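Section 4: Flushing the lines and filling your Jollstead filter for the first time

You've made it past the under-sink work, so the hard part is behind you! This section covers the first fill, the flush, and the leak check. Set aside 45 minutes, most of it waiting for water to run.

The steps are the same for the kitchen and bathroom versions of the Jollstead. If you bought the Oddsson twin-cartridge kit, do everything through step 8 with the first cartridge only, then go to Section 5.

Before you start

Clear out the cabinet so you can see the whole filter body and both hose ends. Lay an old towel under it. Check that the arrow on the filter head points toward the faucet. If it points toward the shutoff valve, go back to Section 3 and swap the hoses now, while everything is still dry.

The filter fits any single-lever faucet with a standard cold supply hose, and you don't have to change a thing above the counter. I love this about it. Your sink looks just the way it did yesterday and the water tastes so much better. 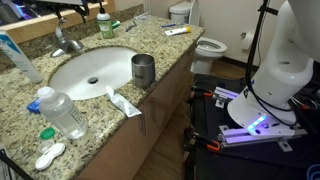

Photo: Nusside Home Water Guide

First fill

1. Unscrew the aerator from the tip of the spout and put it somewhere safe. Carbon dust from a new cartridge will clog the little screen in no time.

2. Set the faucet to full cold and leave it open.

3. Open the shutoff valve a quarter turn. Wait. You'll hear air hissing and then a sputter at the spout.

4. When the stream runs steady, open the valve the rest of the way.

CAUTION: Don't open the valve all at once on an empty filter. The rush of water can knock the cartridge off its seat, and you'll have to drain the housing to set it right.

NOTE: Gray or even black water is normal at this stage. It's fine carbon, it's harmless to your pipes, and it clears up by itself. Don't drink it.

Flushing

5. Let the cold water run for 3 minutes, then shut the faucet and let the filter rest for the same length of time.

6. Repeat until the water comes out clear. Most cartridges need two or three rounds. The Cidach fine-grade cartridge (part 217) usually wants one more.

7. Catch some in a clear glass and hold it up to the light. Tiny white bubbles that rise and vanish are just trapped air, and they can hang on for a few days.

8. Screw the aerator back on by hand. No wrench!
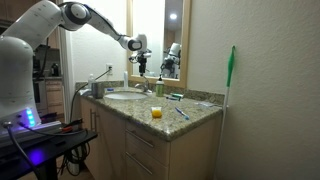
Can I run hot water while I'm flushing?
Keep it on cold until step 8 is finished. The filter is on the cold line only, so hot water won't help clear it, and a mixed stream makes it harder to tell when the carbon is gone.

Leak check

9. Dry both fittings completely, then wrap a sheet of toilet paper around each one. Even a pinhead of water will show up on it right away.

10. Leave the supply on and the faucet closed overnight.

11. In the morning, look at the paper. If there's a damp spot, close the valve, open the faucet to let off the pressure, and tighten that fitting one eighth of a turn. Dry it, wrap it again, and repeat the check.

WARNING: Never tighten a fitting with the supply turned on.

Setting the change reminder

Each cartridge is good for 400 gallons. Turn the dial on the filter head to the current month and write the date on the sticker with a permanent marker.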